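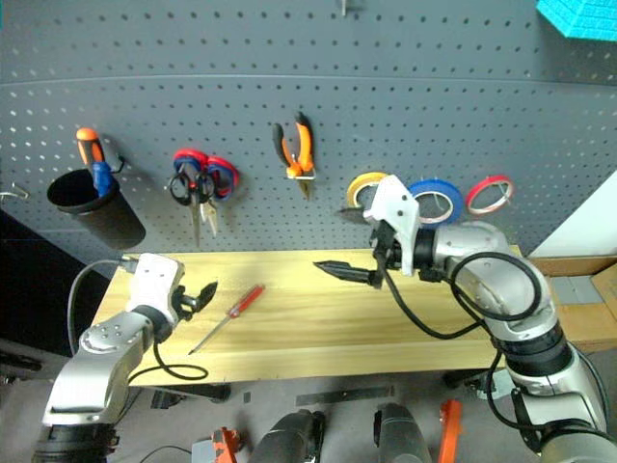
Tool library

A tool library is a lending service that allows members to borrow hand tools, power tools, garden equipment and, in some cases, ladders and kitchen appliances. It works in much the same way as a public lending library. Items are checked out for a fixed period, usually one week, and returned to a shared collection. Tool libraries may be run by a town, a public library, a housing cooperative or an independent nonprofit body.

Terminology

The terms "tool lending library" and "tool bank" are also used. A tool bank in the strict sense lends only to organizations, such as schools and neighborhood groups, while a tool library lends to individual households. Collections that extend to camping gear, toys or musical instruments are generally called libraries of things.

Organization

Most tool libraries require borrowers to register, show proof of address and sign a liability waiver. Some charge a yearly fee, which may be set according to income. Others charge nothing for membership but collect late fees and ask for a deposit on costly items.

Stock comes largely from donations, estate clearances and small grants. Donated tools are inspected before they enter the collection, and power tools are tested for electrical safety. Each item is given a number, which is engraved, painted or attached as a tag. Consumable parts such as sandpaper, drill bits and saw blades are usually sold at cost or supplied by the borrower.

Storage

Open shelving is common for heavy equipment, and wall boards with hooks are widely used for small hand tools. Some collections mark the outline of each tool on the board so that staff can see which items are out on loan. Battery tools are kept near a charging station, and fuel-powered machines are drained and stored apart from the rest of the stock.

Example: Dravilell

The Dravilell Tool Library opened in a former feed store on the east side of the town with 146 items, most of them garden tools. It was first open on two evenings a week. After the neighboring district of Grirusach joined the service, the collection grew to 583 items, and a second pickup point was added at the Flendisar branch library. In its most recent reporting year the service recorded 3,757 loans. Cordless drills, pressure washers and hedge trimmers were the items most often requested. Demand is highest in May, when the loan period for garden equipment is cut to four days.

Repairs are carried out in a workshop at the Dravilell site under an agreement with Oberholzer, a local hardware firm, which also supplies replacement parts at a reduced price. Tools beyond repair are stripped for parts or sold as scrap.

Limitations

Tool libraries face recurring costs for rent, insurance and maintenance. Late returns can cause long waiting lists in spring and early summer. Several services have closed after losing low-cost premises.

See also

Library of things
Repair café
Sharing economy
Makerspace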